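High-CRI LED panel

A high-CRI LED panel is a flat lighting fixture for film, video and still photography that uses light-emitting diodes sold as having good color rendering. The label has no fixed meaning. Makers apply it to panels scoring anywhere from the low 90s upward on the color rendering index, and a few have put it on fixtures for which no test results were ever published.

Measurement

The color rendering index compares how a small set of color samples looks under a lamp and under a reference source. The headline number averages eight pale samples. Strong red, which matters a great deal for skin, is left out of that average and reported separately as R9, if it is reported at all. A panel can therefore carry a score of 95 and still make faces look gray or slightly green.

The index was also built around human vision. Camera sensors respond to light differently, and two panels with the same score may not match on screen. The Television Lighting Consistency Index was developed with cameras in mind, but it relies on a model of a standard camera, and no production shoots with that camera.

Claims and testing

Most published figures come from the seller. They are usually taken from one sample, at full output and at one color temperature. Dimming can shift the color, and so can heat. Lighting technician Bernadette Hayes compared the Sutico and Kedano panels with their printed specifications and found that neither data sheet stated the dimmer setting used. Her notes put the output of one Kedano unit at 2,071 lux, against a printed claim of "over 2,000" that gave no distance from the fixture. The claim may be correct, but without a distance it can't be checked.

The Olszewski panel was advertised as "flicker free at any speed." Its manual limited this to frame rates under 1,000 per second, a condition missing from the box. Fultivgate later used the same wording for a panel of its own and listed no limit.

Use

Panels are common in interviews, product work and small studios, where low heat and battery power count for more than reach. Their light is often called soft, though softness depends on the apparent size of the source as seen by the subject. A small panel moved across the room gives hard-edged shadows whatever the packaging says.

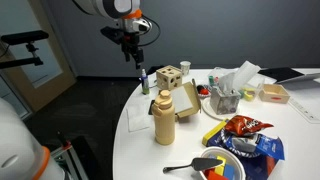

A white round table with a wooden shape-sorter cube, indoors.

Mixing 2 brands on one set remains a frequent source of trouble. Matching the color temperature readouts doesn't settle it, as the readout ignores shifts toward green or magenta. Crews generally fix the difference with gel or in the grade.

See also
Color temperature
Fluorescent lamp
Metamerism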